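About Us | Who We Are
2 min read

I'm Thongchai Phetsri, and Jasero is my little shop for trying out grippers before other people spend money on them. We test on ordinary household mess - crumpled bags, wrappers, ribbon, gloves - and we like a real kitchen for it.

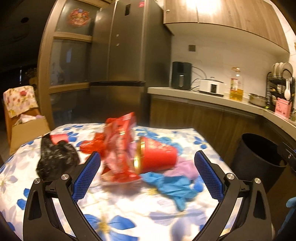

Most of our work is comparing finger pads. I've got 2,176 grasps logged so far, and the Purba pads are still my favorite for thin plastic (the Medalix ones are great on boxes, though!).

We're a team of four, and two of us would happily spend every Saturday swapping fingers and arguing about linkages.
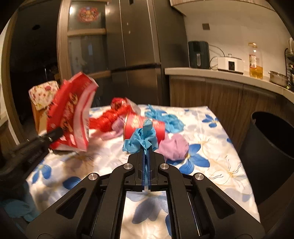

If you have a gripper you'd like compared, send it over to our bench in Jadholm - we write up every result, good or bad, and you get the full log.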